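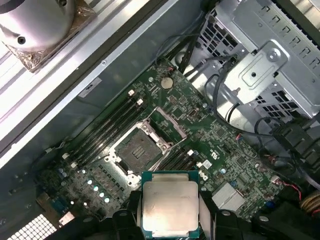 4.2 What the quotations leave out

Suppliers tend to price a disassembly cell as an arm and a gripper. Tuvbridge did so in its first offer to the Gastia refurbishing works, and the planning sheet copied the figure without comment. We doubt that a sheet of this sort can support a decision to buy. It had 55 lines, of which 2 dealt with holding the computer still.
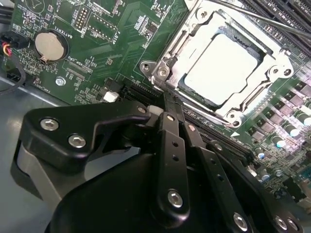
6 min read

Processor removal was put forward as the task that would pay for the cell. The case for it rests on a cycle time measured by the supplier, on boards the supplier chose. Larnier's offer was more careful – it priced spare fingers separately – but it too assumed that every machine would arrive opened and the right way round.
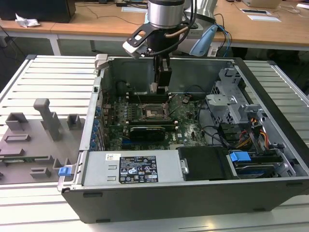

Fixtures, bench space and staff time for changing over between models should each have a line of their own. Jansen's costing for the works, dated January 2021, allowed 1,849 euros for fixtures and nothing for replacing them. When we asked how long a fixture was expected to last, we were given the warranty period of the arm.

Access is a further cost that is easy to miss. A gripper that suits a bare board on a bench may have little room beside a metal panel or a drive cage, and a slimmer set of fingers has to be bought or made.
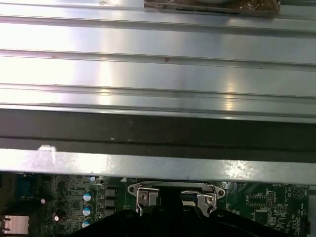 Figure 6. Gripper at the processor socket bracket, with the ridged metal panel beyond.

Dahlgren has argued that such costs fall once a second cell is ordered. That may be so, but the works had budget for one. We therefore left the saving out of the comparison in March and kept hand removal as the baseline, with wages entered at the rate paid on the floor.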